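Bemov, week three: cables, grippers and a table that moves

2/28/19

Most of this week went on cables. The two-arm cell we call Bemov came back from Narkemgate in November with both grippers rewired, and the left one has been dropping its connection ever since. It would run fine for 20 minutes, then stop with the fingers half open.

I changed the gripper cable first. The old one was too short and pulled tight whenever the wrist turned past a certain point. The new one is 900 mm and goes over the wrist in a loose loop. It looks untidy and it can brush against whatever is on the table, but it doesn't pull on the plug anymore. I did consider tying it down along the forearm — that is how Candent shows it in their manual — and decided against it after I found a worn patch under the old tie.

The bracket was next. Two of the screws behind the left gripper had backed out by half a turn. I cleaned them, put on a drop of thread locker and marked them with paint so I can see at a glance if they move again.

Then the table. It stands on casters, and every time someone leans on it the arms end up off by a few millimeters. I put tape on the floor last month and it peeled. For now I check the height and the distance to the arm bases each morning and write both in the log. A pair of floor clamps is on order from Michailidis.

For testing I use soft things that fold and have an edge to grab. The table tennis case is good for this. The flap is thin enough that a badly set finger slides off it, and the paddle gives the other arm something stiff to deal with. I ran 398 cycles over three days, with a break every 15 to feel whether the gripper housing was getting warm.
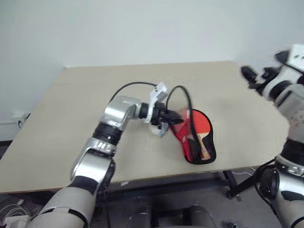
The left side stopped twice in all that, both times on the first day, before I had reseated the plug at the base. I still want to swap the plug itself, and the right arm gets the longer cable next week.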